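Saavedra to Switch Office Waste to Every-Other-Week Pickup in November

The Saavedra municipal services department will move 1,016 small commercial accounts from weekly to every-other-week trash pickup starting in November. The change applies to offices, clinics without medical waste permits, and ground-floor retail units that set out fewer than two carts per week. Restaurants, grocery stores and multifamily buildings stay on the current schedule.

The department posted the revised route tables this week. Accounts are divided into an A group and a B group by street address, with odd-numbered buildings in A and even-numbered buildings in B. Corner properties with entrances on two streets follow the address on the water bill. Carts must be at the curb by 6 a.m. and removed by 7 p.m. on the pickup day, the same as now.

Recycling and cardboard remain weekly. Cardboard must be flattened and may be left beside the cart if it is tied and no longer than the cart is tall. Glass is still not accepted in the mixed recycling cart within the commercial zone and has to be taken to the Plalum Road transfer station, which is open to account holders with a current permit card.

According to the notice, the change follows a weight audit carried out over the spring and summer by Dreretine, the firm that holds the hauling contract. Trucks on the small commercial routes were weighed at the transfer station at the end of each run, and the cart lifts logged the weight of individual carts as they were emptied. Most of the audited office carts were less than half full at pickup. The department's summary attributes this to smaller office headcounts and to the cardboard collection, which took a large share of volume out of the trash stream after it was introduced.

Route supervisor Jhair Quispe told the services board that the fixed cost of a stop does not change with the weight of the cart. "The truck stops, the arm cycles, the truck moves on. A light cart takes the same time as a full one," he said. Combining two light pickups into one lets Dreretine take a vehicle off the morning schedule and hold it as a spare.

Indoor storage was the main subject of written comments. Several tenants pointed out that their buildings have no trash room and that bags are held inside the unit until pickup day. The revised rules do not require any particular indoor container. Liners must be tied before they go in the cart, and loose waste in a cart is grounds for a skipped pickup after one written warning. 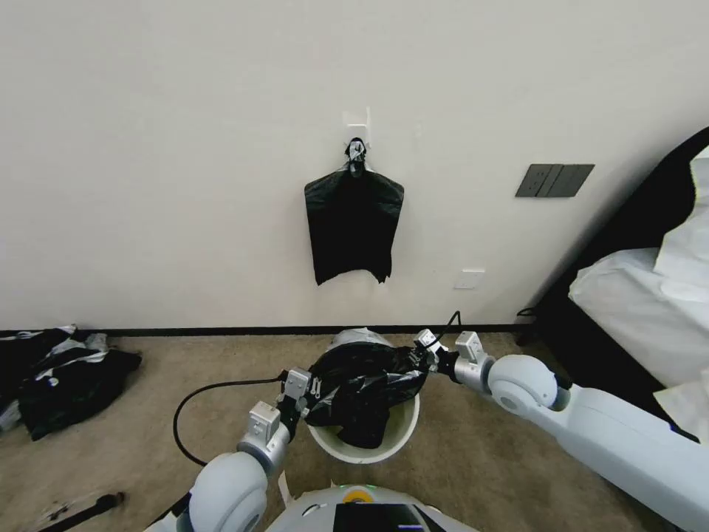
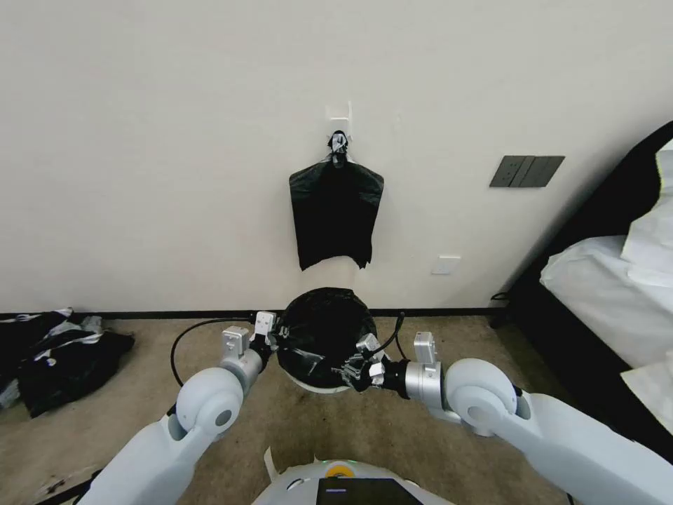
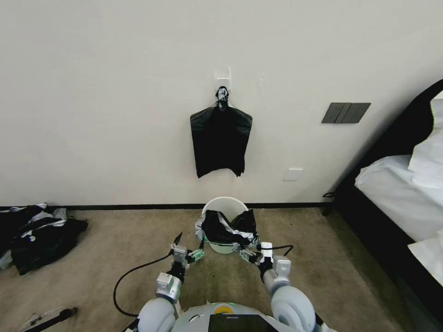

Black liners and a round wastebasket in a carpeted room.

Liner color is not regulated for trash. For recycling, only clear bags are accepted, and material in opaque bags will be treated as trash and left for the next trash pickup. The department said this rule has been in the code for years but was not enforced on commercial routes. Drivers will start tagging opaque bags in recycling carts when the new schedule begins.

Account holders who expect to exceed one cart per two-week period have two options. They can rent a second cart at the standard monthly rate, or they can apply to stay on weekly service. Weekly service will carry a surcharge of 20 percent on the base collection fee. Applications are made through the Ziltov billing portal and need the account number and the serial number stamped on the cart lid. Processing takes up to 10 business days. An account with an application pending will be kept on weekly pickup without the surcharge until a decision is issued.

Base fees for accounts that move to the new schedule will drop, although not by half. The department said disposal charges are calculated by weight and are not affected by the number of pickups. The new rate sheet will be mailed with the next bill.

Food waste was raised separately. Offices with break rooms are advised to use the organics cart, which remains weekly and is free for the first unit. The department has 700 organics carts in storage and will deliver them in the order requests are received. Meat, dairy and food-soiled paper are accepted. Plastic bags labeled compostable are not accepted, as the screening line at the transfer station removes them along with ordinary film.

Board member Zulema Ulloa voted for the schedule but asked for a report on overflow tags and missed pickups after the first full quarter. Her amendment also requires the department to publish the number of accounts that apply to keep weekly service, broken down by group. Both items were adopted without discussion.

The first pickup on the new schedule will be for group A, with group B the following week. Holiday weeks shift one day later, as before. Account holders can look up their group by entering a street address in the Ziltov portal or by calling the services desk between 8 a.m. and 4:30 p.m. Cart decals showing the group letter will be applied by drivers during regular pickups, and account holders do not need to be present.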